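Fernside Community Riding Course
Handout 4: Living With a Small Motorcycle
Instructor: Saturnino Urquijo

Welcome back, everybody, and thank you for sticking with me through the braking drills last time (I know the cones were closer together than some of you would have liked!). Tonight we leave the parking lot alone and talk about the dull little jobs that keep a 135 cc machine pleasant to ride.

Chain slack

Put the bike on its stand, find the middle of the lower run, and push up with one finger. Your manual gives a range, and that range wins over anything I say or anything your cousin says. Turn the wheel and check again in several spots — a chain rarely wears evenly, and you want to set it by the tightest spot.

Tires

Check them cold, before you ride to class and not after. Look at the tread while you're down there, and run your eyes over the sidewalls too.

Keeping a log

My own notebook for the Erix goes back to 508 miles, when I changed the oil for the first time, and by 3,802 I could see from the entries that the rear tire was losing a bit of air every week. I would never have caught that from memory.

Carrying things

Keep the weight low and close to you, and pull every loose strap tight before you set off. Ten minutes around the Fisdale loop will tell you if something is going to shift.

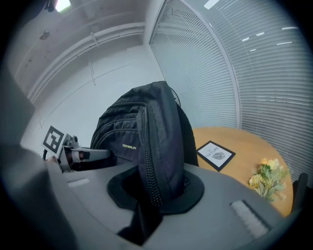 Page last changed: November

For next time, please read the Kazlauskienė chapter on cornering, at least as far as the part about looking through the turn, and bring your gloves, as we'll be outside again.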